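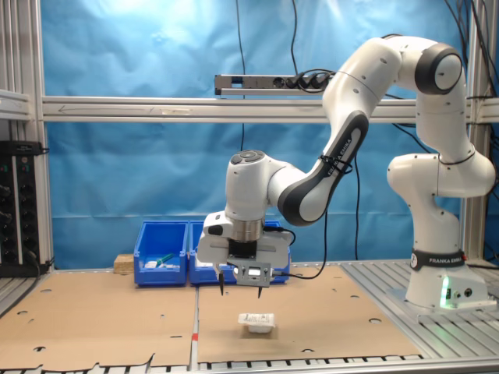 **What do you do with the small stuff that doesn't belong anywhere?**

Give it an open bin on the table, within arm's reach, and sort it once a week before it grows into a pile.

I got there the slow way. For years my system was a drawer. Everything went in it: cords, tape ends, markers (dead and alive), the little packages I meant to open later. Then one night in June I spent the whole evening hunting for a label I'd put "somewhere safe," and I snapped and tipped the drawer out on the floor. There were 146 things in it! I know because I was mad enough to count them.

So now I'm a bin person. Blue plastic, open at the top, lined up side by side toward the back of the table so the front stays free for whatever I'm doing. I looked at the fancy Jillum ones with lids, and they're lovely, but a lid is one more thing between me and putting the marker away. I know myself.

The other half of the setup is cardboard. I love cardboard on a worktable, I really do. Flatten a big box, lay it down, and you've got a surface you can scratch, tape, and scribble on without a second thought.

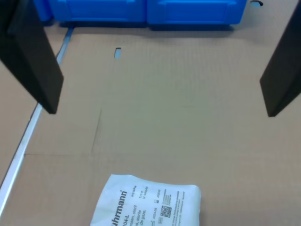
When it gets too beat up you swap it for the next box, and it costs you nothing. I don't bother trimming the edges or finding a piece without holes in it. My friend Rosalba bought a proper cutting mat from Pagano and she's so careful with it that she works next to it (sorry, Rosalba, but you do).

Cords are still my weak spot. I've tried winding them, I've tried twist ties, I tried a Flindari organizer with 24 tiny pockets that I filled exactly once. These days anything white and stringy gets its own bin and is allowed to be a tangle in there. If I need one, I pull until it comes loose. Not pretty, but I can find it in the time it takes the kettle to boil.
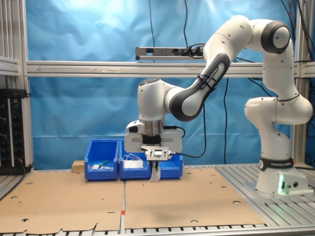 **Giorgia Bianchini**
*Writer and chief sorter at Ruremik, a blog about small spaces*

A few of you asked about labels after my last post. I skip them! With open bins I just look in. Packages are the exception, so if it's closed up, it gets a paper label on top, facing me.

And keep a wooden block or two around. They prop things up, they hold down paper, they stop a pen from rolling off. Mine cost me zero dollars and I use it more than my stapler.

Next time I'm doing the hall closet, so send me your shoe ideas.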